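From: Alaric Quintanilla
To: workshop-electrics list
Date: Wednesday, August 20, 2025
Subject: Re: No-volt release on older bench saws

Liesbeth Bakker wrote:

> I have taken over a Berley bench saw with a single-phase induction
> motor. At the moment it has a plain rotary switch on the side, so
> after a power cut it starts again by itself. I want to fit a proper
> starter. The Stodura catalogue lists one with a 230 V coil and one
> with a 400 V coil and otherwise they look the same. Which do I want,
> and do I need the overload as well? The plate on the motor is
> readable apart from the current.
>
> Also, can the old switch stay in circuit?

Liesbeth,

You want the 230 V coil. The coil voltage has to match whatever you feed the coil with, and on a single-phase machine that is line to neutral. The 400 V version is meant for three-phase supplies with no neutral at the machine. On 230 V it will either fail to pull in or chatter, and chattering ruins the contacts quickly.

Yes to the overload. The no-volt release and the overload do separate jobs. The coil drops out when the supply goes and stays out until someone presses the green button. The overload opens the coil circuit when the motor draws too much for too long, for instance with a blunt blade in wet oak. A starter without one leaves the motor with only the fuse in the board, and that is sized for the cable.
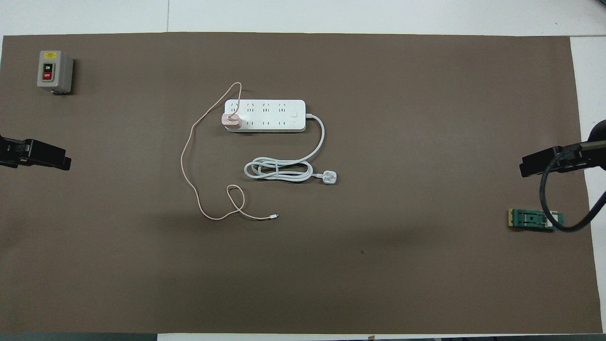 On a single-phase motor, check how the overload is wired. Most of these units have three heater poles and expect current through all of them. If only two carry current, a type with phase-loss detection will trip early. The usual cure is to take the line through pole one, then loop the neutral through poles two and three in series. The De Bruijn leaflet has the drawing on the back page.

With the current missing from the plate, don't guess from the power rating. Small single-phase motors vary too much in efficiency and power factor. Put a clamp meter on one conductor only, measure under a normal cut, and compare it with the maker's sheet if you can find one. The winding shop I used in February had sheets for most of the Berley motors, including some the makers had dropped.

As for the old rotary switch, take it out. Left upstream, it will be used as the stop, and its contacts are probably worn. If you need local isolation, fit a lockable isolator — Drilitau do a compact one — and label it as such.

Isolate at the board and prove dead before you open anything. The run capacitor can hold a charge, so discharge it through a resistor and check it with the meter.

Does the saw have a brake? If it does, send me the wiring diagram before you order, as the starter may need an auxiliary contact.

Alaric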